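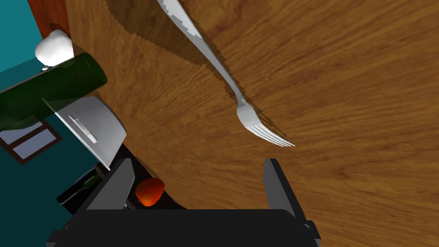
Uron セル保守ノート 11月 木曜

朝、セルを起動したら右腕がホームに戻らない。シミュレーションの中のロボットなので油も切れないし埃も積もらないはずだが、設定ファイルのほうにはちゃんと埃が積もる。今日は一日その掃除。

前回の引き継ぎ(Oğuzhan 記)には「右手首、たまに変。再起動で直る」とだけある。たいへん参考になった。再起動したら直らなかった。

症状の整理

・リセット直後、右グリッパの開き幅が左右の指で揃わない。片側の指だけ指令値の手前で止まり、しばらくしてから追いつく。
・ホーム復帰の途中で関節リミット警告が出て、そこで動作が打ち切られる。警告の文面は「不明な原因」。書いたのは去年の自分である。
・シード199のときは必ず出る。ほかのシードでは出たり出なかったり。再現するシードがあるだけで今日は運がいい。

最初に疑ったのは食卓の小物との初期干渉。フォークの接触形状は薄いので、机面に少しめり込んだ状態で生成されると、最初の数ステップで跳ねることがある。小物を全部外した状態で起動してみたが、症状は同じ。フォークは無罪。疑った手前、接触マージンの値だけ見直してやった。

次に左右の腕の設定ファイルを並べて差分を取った。400行出た。左右対称の腕なのに差分が400行というのは、対称という言葉への挑戦だと思う。大半は符号の反転とコメントで、Aslı が午前中に機械的に潰してくれた。残ったのは次のふたつ。

1. 右指の関節の減衰が左指と違う。おそらく以前のグリッパモデルの値が片方だけ残ったもの。これで開き幅の不揃いは説明がつく。両方を同じ値にした。

2. 右手首のホーム角が、現行のリミットの外側にある。つまり右腕は毎朝、行けない場所に行けと言われていた。よくいままで黙って働いていたものだ。リミットの内側に直した。

修正後、リセットから750ステップ待って指先の位置を記録。左右の差は判定値より小さい。シード199でも警告なし。

左グリッパ側の確認も同時にやった。工具を保持したままホーム復帰させ、もう片方は空で開いておく。左右で負荷が違うほうが、手首の設定の悪さが出やすい。工具のほうは見た目が電動ドリルだが、このセルではただの「黒い荷物」として扱っていて、回転軸もトリガーも定義していない。Efthymia が先週、トリガーを引く動作を半日調整していたらしい。引ける部分がないことは、引き継ぎに書いておくべきだった。
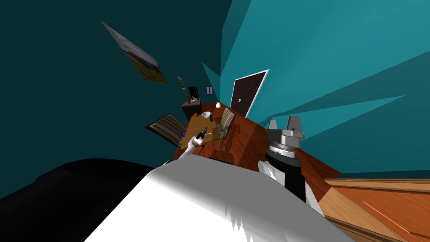 午後:手首カメラの取り付け確認

指の設定を触ったので、手首カメラの取り付けも確認し直す。手順は次のとおり。

a. グリッパを全開にする。
b. 手首カメラの画像に両方の指が入っているか見る。指先が切れていたら、マウントのオフセットを直す。角度で合わせようとしないこと。
c. 手首をホーム、机上、待避の三つの姿勢に動かし、そのたびに指の位置が画像内で変わらないことを確認する。変わるようなら、カメラの親リンクが手首になっていない。
d. 記録が済んだら、オーバーレイ表示を切る。

cは昔、カメラが前腕のリンクにぶら下がったまま3,000エピソード分の記録を取ったことがあり、それ以来の手順。あの記録はまだサーバーに残っている。Barrett は「将来の研究に使える」と言うが、その将来は毎年一年ずつ先に延びている。

机上の姿勢は背景に木目や食器が入るので、画像が賑やかで、少しくらいのずれは見逃しやすい。指の輪郭を確かめるなら、背景が壁だけになる姿勢のほうが楽だ。模様がないぶん、指の縁がよく見える。見ていて楽しいものではない。
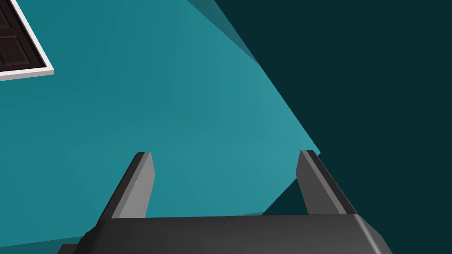

オフセットは変更なしで済んだ。ただし、待避姿勢の名前が設定ファイルでは「table_view」になっている。机は映らない。改名したいが、どのスクリプトがこの名前を呼んでいるのか調べるのに半日かかりそうなので、今日はコメントを一行足すだけにした。こうしてコメントが増え、差分が400行になる。

フォークの縁や大きな曲面に出るギザギザについて、Eylül から「直せるか」と問い合わせあり。描画側の話で、接触計算には関係しない。影の解像度を上げれば多少ましになるはずだが、全カメラを同時に回したときの速度を測ってからにしたい。ついでに直す、という言葉で始めた作業がついでで終わったためしがない。別件として起票した。

いまの状態

・右指の減衰、右手首のホーム角:修正済み。設定は Gökçe ブランチに入れた。本流にはまだ入れていない。
・小物の初期配置:フォークの接触マージンのみ変更。ほかは触っていない。
・リミット警告の文面:関節名と指令値を出すように書き換えた。去年の自分への苦情はこれで取り下げる。
・影の解像度:未着手。

次に触る人へ

起動時に右腕が途中で止まったら、再起動の前にログを保存すること。再起動するとログは上書きされる。Oğuzhan、これはあなた宛てです。

Trollonau 側のセルにも同じ設定ファイルの写しがあるはずなので、Aslı に右手首のホーム角だけ先に見てもらう。向こうでも毎朝同じ無理を言っているなら、早めにやめさせたい。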